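September, late, kitchen table, second mug of tea

Okay, I promised myself I'd write this one down while I was still annoyed, because by next week I'll have filed it under "funny stories" and forgotten the useful bits.

So. The arm hit the divider again. And by hit I mean leaned on it with its whole weight, dragged sideways, and then tripped out with the finger still jammed against the wall. I was at the other desk with half a cheese sandwich in my hand. The noise was like somebody pulling a filing cabinet across a parking lot, and then that horrible click when the brakes come on, and then quiet. Els Peeters stuck her head around the door and said "yours?" and I said "mine," and she went away again, bless her.

I hit the stop anyway, even though it had already stopped itself. Habit. I'm keeping that habit!

What it was supposed to be doing is the dullest job in the building: pick a block out of the front half of the bin, lift, carry it over the divider, put it down in the back half. When everything's across, bring it all back. It's meant to run for hours while I do something else, and until we moved the bin it pretty much did. Then we shifted everything over to make room for the Naqvi crate (which is STILL sitting there unopened, by the way) and I redid the calibration in a hurry before lunch. You can see where this is going.

My first theory was the gripper. I was so sure. I'd been grumbling about that curved finger for ages and I had it half off before I thought to look at the log. Nothing wrong with it. The log showed the lift stopping short, every single time, by 9 millimeters. So on a good grab, with the block held flat, it cleared the divider by a whisker and I never noticed. On a bad grab, with the block hanging down at one end, the low corner caught the slope on the way over. And when it missed the block altogether and went in too deep at an angle, the finger caught it instead. That was today's.

The 9 millimeters was me. When I redid the calibration I touched off on the tabletop and typed it in as the bin floor. That's it, that's the whole mystery. I sat there looking at the number for a good long while with my face getting hot.

What bothers me more is that the force limit didn't catch it sooner. It should have quit at the first touch. I went digging and found that I'd raised it myself, back in the spring when we were getting all those silly stops from blocks rubbing on the side walls. I raised it "for the afternoon." There's even a note in my own handwriting saying put this back. I did not put this back.

Els came by at 4 with her notebook and we went through it properly, which I was dreading and which was fine. She didn't tell me off. She asked where my hands would have been if I'd been tidying the blocks when it happened, and I started to say I'd never do that with it running, and then I remembered that I did exactly that last month, reaching in to fix one that was stuck in the corner. Only for a second! She wrote that down too. I felt about ten years old.

So, new rules, written on the whiteboard in the fat marker. Arm goes to park and the drive gets switched off before any hand goes over the bin wall, mine included. Force limit goes back to where the Akholm people set it and stays there, and if we get silly stops then we get silly stops. Calibration gets checked by whoever didn't do it. I tested the new floor height at crawling speed with my thumb on the stop the whole time, 6 lifts, then 7 more because I didn't trust the first lot. No contact. I still flinched on every one.

The bin I'm in two minds about. The divider's in a sorry state down the lower half, all scuffed and chewed, and it's had tape along the bottom so long that I've stopped seeing it. Els wants a new one bent up properly at Skarville. I'd like to keep this one going until the end of the run, partly because swapping it means calibrating again and I'm not feeling too brave about that – and partly, okay, because I'm fond of it. She'll win. She usually does, and Skarville are quick.

Also need to call Peltstead in the morning and ask why their software lets you save a floor height that's lower than the last one without so much as a "are you sure?" I'd have said yes, I'm sure, obviously. But I'd like to have been asked.

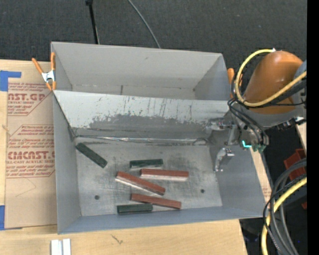
Anyway, tea's gone cold and I haven't even started on the laundry. Bed soon. Must remember to take the whiteboard marker back to Els, it's in my coat pocket.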